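Search this site
Search

Yichen Cao
2 min read

1/ Today's subject is the drawer of cables. Everybody has one. Mine moved house with me 3 times and was never once opened on purpose.

2/ House rule as of this morning: if I can't say what it plugs into, it goes. This rule lasted four minutes, until I met a charger for a phone I was fond of.

3/ Network cables are a separate problem. They breed. I own one flat and have enough blue cable to wire up Wamau, including the car park.

4/ So: blue cable, green bin. One bin, and when it's full I stop keeping them. I've cleared a table for the purpose and feel very grown up about it.
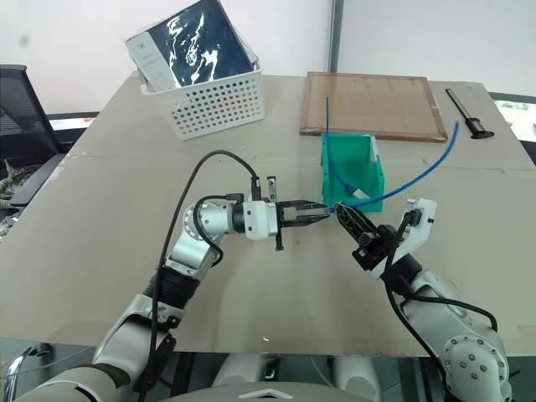 Blue cable, green bin.

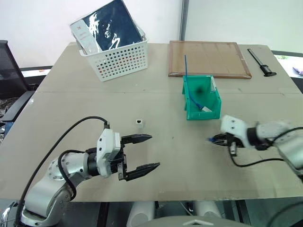
5/ My mother coils hers in a figure of eight and ties them with bread bag clips. I've always found this slightly sinister and am now saving bread bag clips.

6/ Labels next. Finley says write the length on every one. Finley has also owned a label printer since December and has labelled the label printer.

7/ Found a 15 metre one. What was I planning? Who was I trying to reach?

8/ Drawer is down to batteries, a key and the instructions for a kettle I gave away. Keeping the key, obviously.

362 likes

Recent
The shelf from Votdale, part 4
Han borrows the good scissors
Against decorative baskets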